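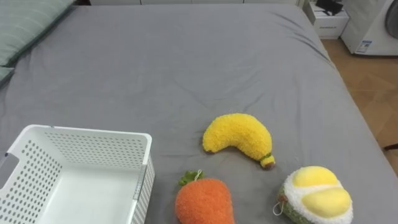 Banana, carrot and durian on the gray fitted sheet, with the white basket alongside.

Doucette House Playroom and Bedroom Group
Minutes, May meeting

Opened at 6:40 in the upstairs room. April minutes accepted with one fix: the shelf order went to Bikon, not Dastine.

1. Plush toys
Big hit! The fuzzy fruit and vegetable set got a lot of love, the durian most of all (it's made to look cut open, and everyone wanted a turn). Agreed to keep the set together in the big bedroom and to look for a few more foods in the same soft fabric. A pineapple was suggested twice.

2. Baskets
The white basket with the gray handles will be the home for the plush set. It is light, the holes let air through, and a child can see what's in it. Group liked it so much that we will get the same kind for the blocks. Zunar price for the full order is $683. Approved, all in favor.

3. Tidy-up game
Plan is to start with the toys spread out on the bed and the basket next to them, then let the kids call out each food as it goes in. Great idea, and easy to run before story time. Wording for the song still open.

4. Bedding
Gray fitted sheets stay. The bright toys look wonderful on them. Spare set to be bought from Dastine.

5. Budget
$2,032 left before the basket order. Mattress covers held over to June.

Closed at 7:22. Next meeting same room, bring song ideas.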